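Reading a domestic interior: open-plan houses on two floors
Handout for session 2, Saron Tilahun

Bring this with you, along with the floor plans. The set reading is the Monti chapter on stairs and landings. I disagree with a good half of it and I'd like to hear whether you do too.

We start with the word "open". Sales particulars use it for almost anything these days. A kitchen with one wall knocked through is open. So is a bedsit. For this course, an open-plan interior on two floors means that the upper level looks into the lower one, and that sound, heat and cooking smells can travel between them without passing a door. If there is a door, use another term.

The usual claims made for such houses are that they feel larger, that they are lighter, and that families talk to each other more. The first may be true for visitors. The second depends on where the windows are and what colour the walls have been painted, and white walls under a white ceiling will flatter nearly any room. I have yet to see decent evidence for the third. Amarachi Etim's survey is often quoted here, but she asked people who had just paid for the work, and they were hardly likely to say they regretted it.
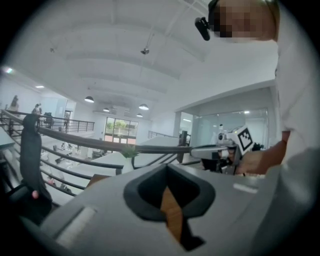 Railings deserve more attention than they get. Once you remove the wall at the edge of an upper floor, something has to stand in its place, and the choice decides how the whole house reads. Solid panels give privacy and block light. Glass shows fingerprints. Horizontal metal bars keep the view and draw the eye along the length of the landing, but small children treat them as a ladder – ask any parent. Monti calls them "weightless", and I would ask her to carry one upstairs.

Then there is the question of work. People now do all sorts of jobs at home, and the open plan was sold as ideal for that. Kalkidan Adugna kept a diary in her own house through November and found that whoever was working upstairs heard every cupboard in the kitchen. One household is a small sample, but I trust a diary more than a brochure.

For next time

Write 800 words on a two-storey interior you know well. Say where sound goes. Say who uses the landing and for what. Please leave out "flow", "airy" and "heart of the home". Hand in by 20th September, on paper, to Yabsira Tufa in room 2.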